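印刷する | この記事をメールで送る

暮らしの手ざわり
洗濯物をたたむ、ということ

うちの洗濯物は、たたまれないまま一週間くらい平気でソファの上にいます。取り込むところまではいいんです。晴れた日にベランダから抱えてくる、あの太陽のにおいのかたまり。あれは好き。でもソファに下ろしたとたん、私の中の「家事をやる人」がふっと帰宅してしまうんですよね。あとは山から必要なものを引っこ抜いて着る毎日。靴下は永遠に片方ずつ出てきます。

そんな私が、この二か月ほど、たたむことにすっかりはまっています。きっかけは引っ越しでした。新しい部屋には備えつけの大きなクローゼットがなくて、あるのは奥行きの浅い引き出しが2段だけ。それまでのようにハンガーでぎゅうぎゅうに掛ける暮らしができなくなり、段ボールに入れっぱなしだったTシャツとついに向き合うことになったのです。

で、数えてみました。Tシャツだけで80枚。八十ですよ! 自分でも引きました。色あせたライブTシャツ、襟のよれた部屋着、出張先で寒くて買った長袖、どこかの十周年記念でもらったもの。夫は横で「店ができるね」と言い、そのまま逃げるように買い物へ出かけました。

途方に暮れて電話をしたのが、以前この雑誌で取材したトルモド・リンドホルムさんです。北欧から来て、いまは町はずれで古着と布ものの店「ホルソープ」をやっている人で、毎日とにかく大量の服をたたんでいます。相談というより泣き言だったのに、「じゃあ一度、持ってきたら」と言われて、翌週の午前中、紙袋ふたつを提げて出かけました。

店の奥には大きな作業台があって、その上では食べない、飲まない、伝票も書かない決まりだそうです。「台が散らかっていると、服も散らかるからね」とトルモドさん。耳が痛い。うちの食卓には常に郵便物と爪切りがのっています。

まず教わったのは、たたむ前に広げること。当たり前のようですが、私はこれをまったくやっていませんでした。空中でぱたぱたと振って、胸の前で適当に半分にして、はいおしまい。トルモドさんはTシャツを台に置くと、手のひらで中心から外に向かってすうっとなでます。力は入れません。脇の線がまっすぐになるまで、裾の角がちゃんと角になるまで、二度、三度。急いでいるようには見えないのに、これが速いんです。

「しわを伸ばすんじゃなくて、空気を追い出す感じ」

なるほどと思って真似をすると、私のほうは布ごと向こうへ滑っていきます。力の入れすぎでした。片手で裾を軽く押さえて、もう片方の手でなでる。これだけのことを十枚くらいやって、ようやく手が覚えてきました。

次が角です。肩の縫い目のあたりを左右の手で同時につまんで、少しだけ持ち上げて、引いて、下ろす。片方ずつやると布が斜めになるから、なるべく両手で一緒に、と。やってみると、左右の力の差が笑えるくらい出ます。私は右がだいぶ強いらしく、何枚たたんでも右肩が上がっている。人間の姿勢と一緒ですね、と言われました。整体に行ったほうがいいかもしれません。

それから縫い目の話が面白かった。トルモドさんは服をたたむとき、柄よりも縫い目を見るのだそうです。ニット地のシャツは洗うたびに少しずつよじれていくので、古いものだと脇の縫い目が前に回ってきていたりする。そこに無理にまっすぐな折り線を入れると、着たときに変な筋が出る。「服がもう曲がりたがってるなら、ちょっと譲ってあげる」。私の十年もののグレーのTシャツなんて、縫い目がほとんどおへそに向かっていました。譲りました、たっぷり。

道具の話も少し。たたみ板というものがありまして、シャツの真ん中に当てて左右を折り込み、最後に引き抜くと全部同じ幅になります。トルモドさんの店で使っているのは、前の持ち主から譲られた「ショーグレン」という古い木の板で、角がすっかり丸くなっていました。うらやましくて帰りに探したところ、同じものは見つからず、「ハカ」という紙製の板を1,843円で買いました。最初はこんな板きれに、と思ったのですが、引き出しの幅に合わせて切れるのがよかった。いまでは洗面所の壁に掛けて、タオルにも使っています。

積み方にも好みが出ます。トルモドさんは色で積む派。常連のベルナルド・タヴァレスさんは、ちょうどその日シーツを見に来ていたのですが、「僕は断然、使う順」と言って譲りません。上から月曜、火曜と着る順に重ねておくのだとか。ふたりがカウンター越しに延々とやり合うのを聞きながら、私は黙々とたたんでいました。ちなみに私は結局、立てて入れる派に落ち着きました。浅い引き出しだと、これがいちばん取り出しやすいんです。ただし詰めすぎは禁物。手のひらがすっと入るくらいのすき間がないと、一枚抜くたびに隣が一緒についてきます。

たたまないものを決めたのも大きかったです。下着と夫の靴下、それから雑巾にする予定の布は、かごに放り込むだけ。全部きれいにやろうとするから山になるわけで、くしゃっとしたままでいい子たちには、くしゃっとしたままの居場所を作りました。夫の靴下については本人の了承も得ています。たぶん。

肝心の80枚はというと、たたんでいるうちに自然に分かれていきました。手でなでていると、もう着ないな、というのがわかるんですよね。生地が薄くなっているとか、脇に小さな穴があるとか、そういうこともあるけれど、なんとなく手が急ぐ服というのがあって。そういう服は別の袋へ。8枚はトルモドさんの店に引き取ってもらい、状態のよくないものは切って掃除用にしました。残りはちゃんと引き出しに収まって、いま、ソファには人が座れます。これは我が家では事件です。

今では夜、お茶をいれて、ラジオを小さくつけて、十五分だけたたみます。途中で眠くなったらやめていい。おすすめは、いちばん好きな服を最後に残しておくこと。私の場合は、くたくたになった紺のボートネックです。
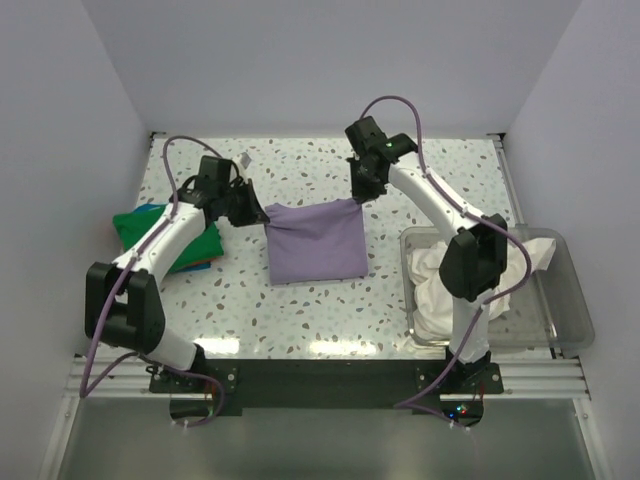
ラベンダー色の布。
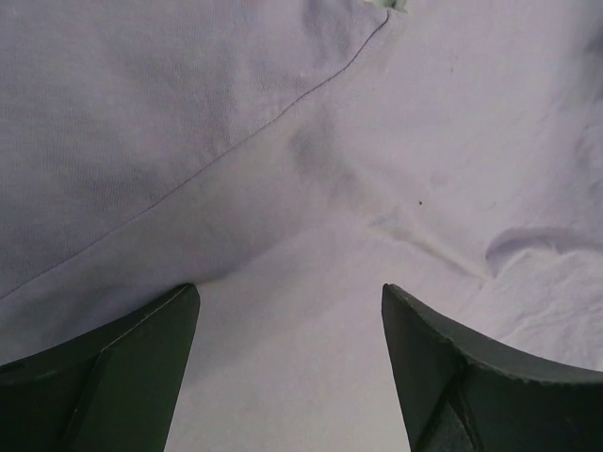
ニット地のTシャツは、掛けるのとたたむのと、どちらがいいのでしょう?

たたむほうをおすすめします。やわらかい編み地は、掛けておくと自分の重みで肩や裾が伸びやすいからです。どうしても掛けたいときは、肩に厚みのあるハンガーを選び、洗ってすぐの水を含んだ状態では掛けないこと。平らなところで形を整えて、乾いてから掛けるだけでもずいぶん違います。

印刷する | この記事をメールで送る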